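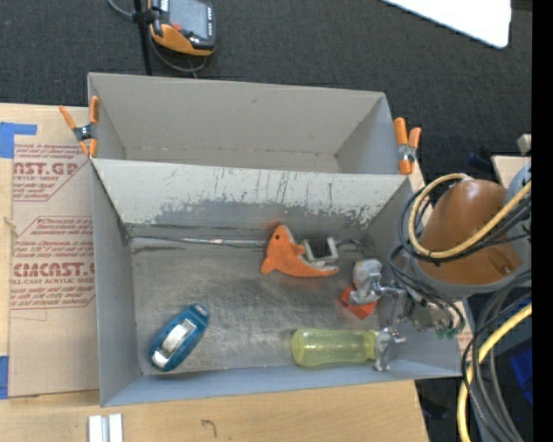
Progress report on the Vadard picking kit review
To: Monique Gautier
From: Esben Ragnarsson
6 July 2023

Dear Monique,

We have now finished the first part of the review. The kit was installed in June by Fulgencio Xolalpa, and the installation took 3 days. The manual from Vadard is clear on the mechanical side, but the chapter on calibration skips some steps. Fulgencio had to write to their support two times before the arm and the software agreed on where the bins are.

After this we ran 39 picking sessions. In 38 of them the session came to the end without a restart. The other one stopped with a communication error, and we have sent the log to Vadard. They have not yet answered.

Results so far. Soft toys and boxes were left for later, and we worked with hard objects of mixed shape and color, bottles included. The kit is good with objects that lie free in the middle of the bin. It is weaker when an object is close to a wall, or when two objects touch each other. Transparent plastic is still the most difficult for the vision part. Senyo Abubakari tested other light settings and it became a little better, but I would not call it solved.

Bins. We have spring clamps on the edges of them. This is enough for the tests, but for daily use at Nollano we would want a proper fixture. Elvia Figueroa is making a drawing.

Costs. We have used 33 percent of the budget. The spare finger set was more expensive than in the offer, and I have asked for a corrected invoice.

Next steps. We will repeat the same sessions with the Fidum kit, so that the two can be compared on equal terms. I ask for your approval to keep the Vadard unit on loan until that is done. Their sales office agrees, if we confirm in writing.

With kind regards,
Esben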